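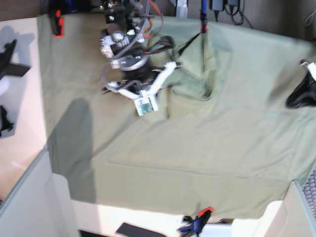 Visit to the Miltau teaching hall, April

Our group makes covers and liners for outdoor furniture, and we had asked Miltau for a visit because they train robot arms to handle fabric. The hall is on the ground floor of the old Mesberg dye works. Visitors come in through the loading side, sign a sheet, and leave their bags in a locker. The tour began at 9:30 and took most of the morning.

We were first given a short talk in the canteen. Miltau does not write motion programs for cloth. A person moves the arm through the job, the arm's positions and the camera pictures are saved together, and the saved runs are used to train the controller. One run is called a demonstration. For a simple job they want at least 200 good ones before they train anything. For cloth they plan on 500, and the job we saw had reached 1018 by the morning of our visit.

The hall itself is smaller than we expected. It has 4 stations with walkways between them. Visitors stay behind a yellow line and phones are switched to silent, as some of the operators talk to each other across the room while they work.

The first station was being used for hand guiding. The operator holds the wrist of the arm, presses a switch, and pushes it where it should go. Two of us were allowed to try. The arm is lighter to move than it looks, but small movements near the table are hard to do smoothly, and both of us pushed too far on the first attempt. The operator said new staff spend their first week on this station and their runs are not kept.

The cloth station took up most of our time. The cover is an olive-green one, large enough to hide most of the tabletop, and it is clamped at the far edge and again at the near hem so the whole piece does not travel when the arm pulls. The gripper has white plastic fingers with a small circuit board between them facing down, which looked to us like the camera. The arm works close over the fabric, next to a place where it stands up in a peak with creases running away from it. A slim dark blue pole rises from that peak.

For this station the operator does not touch the arm. She sits at a desk to one side and moves a smaller arm, the Jikura leader, with her right hand. The large arm follows. The fingers open and close with a trigger. We asked about the delay between the two and were told it is short enough that people stop noticing it after a day. From behind the line we could not see any.

The task is to take hold of a raised fold, pull it toward the flat part of the cloth, and let go. Each attempt starts with a tone and ends when the operator presses a pedal. Afterward she marks it keep or drop. Dropped runs are stored separately and are not used for training, although one of the engineers told us they go back to them when the trained arm makes the same mistake.

Questions from our group and the answers we wrote down:

How is the cloth put back between runs? By hand, and differently each time. They want variety in the folds.

Does the color matter? Yes. Dark cloth is harder, and so are shadows. The arm throws a long shadow of its own across the fabric, and they leave it in, as it will be there in a customer's plant as well.

How long can one person do this? Shifts at the desk are 40 minutes, then a change to other work.

Could it handle our quilted liners? They had not tried anything that thick. They asked us to send samples.

The third station was switched off. At the last one an arm was running on its own from a trained controller, lifting napkins from a pile into a tray. It picked up two at once several times and carried on. The staff let it do so and wrote each case on a whiteboard.

We finished in the office upstairs with coffee and a talk about cost. Miltau charges by the station day, and the customer keeps the recordings. Fagundes, who supply our webbing, had sent their own people the month before and are having a trial set up. We have agreed to send three liners and one full cover with the seams we find most difficult. If the samples are accepted, two of us will go back to sit in on the first recording day.

Parking at Mesberg is on the street and is free on Sunday only. The tram stop is closer than the map on their invitation shows.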